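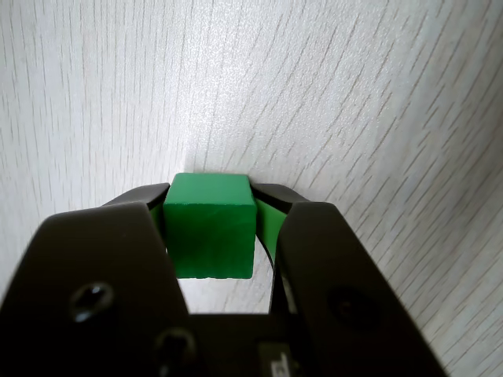
Figure 2. Green cube, front and top faces. A faint scuff is present near the upper middle of the front face, and the lower edge is slightly uneven.

4.2 Marks on the faces and edges

The cubes described in this section come from the Morkeo set, which was chosen for its plain shape and strong colours. Each cube was looked over by eye at the start of the work and again at the end, under the same room lighting. The full collection held 107 cubes after those with split corners had been set aside. All of them were kept at the Wollport office, on open shelves, and handled with bare hands during sorting.

We recorded two sorts of mark. A face mark is any scuff, scratch or dull patch lying wholly within one face. An edge mark is a chip or rough patch that breaks the line where two faces meet. Marks that crossed from a face to an edge were entered as edge marks. Colour differences between faces were left out of the record where they changed when the cube was turned, as a top face under a ceiling light will look paler and a little more yellow than the face below it. The green cube in Figure 2 has this kind of lighter upper rim, and its scuff was entered as a face mark. The rough patches low on the same face were harder to place. They look like small chips, but the green carries on close to them, and a flaw in the wood under the colour would give much the same appearance. They are entered as doubtful.

Green gave us more trouble than yellow. On the darker cubes a shallow scratch could be lost in the shadow of a side face, and several were found only when the cube was tilted towards the window. Our two colour names follow the labels used in the Nemari stock list, where the green is called Lục and the yellow has no name of its own. We did not try to match either to a printed colour standard.

End grain was noted separately. Where a face is cut across the grain, the growth rings show through the colour as curved bands of lighter and darker green, and these bands can be mistaken for wear by someone new to the work. They were never entered as marks. The rings were also useful for telling otherwise similar cubes apart, as their spacing and the position of their centre differ from one block to the next. A cube placed with its end grain facing the viewer could usually be matched to its record sheet without lifting it. The softened edges typical of sanded toy blocks were likewise treated as part of the original shape.

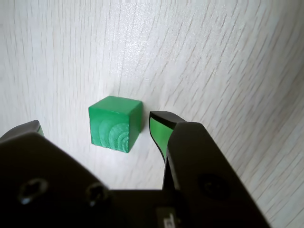

4.3 Table surface and layout

The pale wood-grain top was used without a cloth or mat. Its grain lines are fine and low in contrast, so the outline of a cube stands out clearly, though glare can hide the grain in the brightest parts. Yellow is less distinct than green against the beige, and for close inspection of the yellow cubes we turned them until one side was in shadow.

Cubes were laid out a short distance apart so that neighbouring faces could be compared. A shallow tray would have kept them together, but it put shade on the lower edges, where most of the doubtful marks were found, and we gave it up. An open box was allowed on the table beside the cubes, as were other small items, provided that the cubes themselves rested on the bare surface.

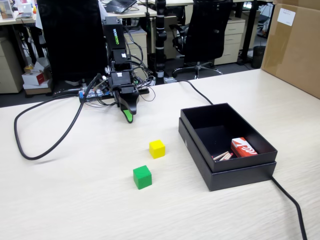
Figure 3. Tabletop with one yellow and one green cube to the left of an open black cardboard box. The box contains a small red-and-white carton and a few light wooden sticks.

Record sheets were filled in by hand and copied into a single table in August 2024. Doubtful entries were kept in a column of their own and are left out of the comparisons in Section 5.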